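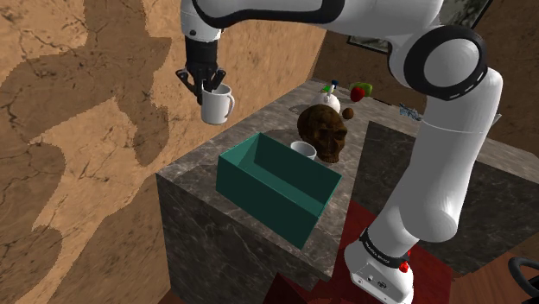

What did visitors to the Skastlow open day come to see? A robot arm learning to clear a table, first in simulation and then on the workshop floor.

Skastlow, the automation firm based in Dromham, opened its development building to the public on 3/7/19. Nearly 40 visitors were taken through in small groups. The programme consisted of a talk, a session at the simulation desks and a demonstration on a working arm, and each group spent the longest part of its visit at the desks.

The firm is developing control software under the project name Ustora. Its purpose is to let a single arm pick up household items it has not handled before and put them away. Most of the development is done in rendered rooms, where the furniture, the wall coverings and the items on the table can be changed between one attempt and the next. A mug may share a marble table with a skull, some fruit and an open teal box. Staff explained that odd combinations are chosen on purpose, so that the software does not come to rely on one tidy layout.

The mug received a good deal of attention. It can be gripped by the rim, by the handle or around the body, and each grip limits how it can be set down afterwards. A rim grip keeps the fingers clear of the table but leaves little contact area, and the software has to limit the speed of the wrist to suit. Visitors were able to alter the starting position of the items and run the task again.

The second part of the visit took place in the workshop, where the same software was run on a physical arm behind a guard rail. The arm was given 6 attempts at moving a mug from a bench to a tray. It completed 4 of them. In the other 2 the gripper closed short of the rim and the arm returned to its start position without lifting. The engineers put both down to an error in the depth reading and said that the lighting in the workshop differs from the lighting used in most of the rendered rooms - a known gap, and one they are working on.

Suwannarat, which supplies the gripper fingers, had a bench of worn and new parts by the exit. Finger pads are replaced when their surface has polished smooth, and the older ones could be handled and compared.

Questions at the end dealt mainly with cost and with noise. Skastlow gave no price and said that Ustora is not yet for sale. A second open day is planned for November, with a longer workshop session. Places must be booked through the firm.

Comments (3)

dromham_resident
Went with my son. The desks were good but our group only got one go each. The workshop was very loud near the compressor.

PK
Four out of six on a mug is fair for this stage. Did they say whether it was the same mug every time?

benchfitter
@PK same mug, same bench, they only moved the tray. I asked about glass and was told not yet.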